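Cambio de horario en la biblioteca

Desde julio la biblioteca de Bindilia cierra a las 20 h, y me ha cambiado las tardes. Antes iba al salir del trabajo y me quedaba hasta tarde con los periódicos atrasados. Ahora voy los sábados por la mañana - hay más ruido, pero también más luz.

Llevo 28 páginas de notas sobre la antigua línea de autobuses a Zirside. Me falta encontrar los horarios de invierno.

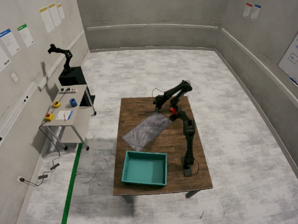

Soledad Baptiste
Autora del blog

La semana que viene pediré los tomos del depósito. Tardan dos días en subirlos.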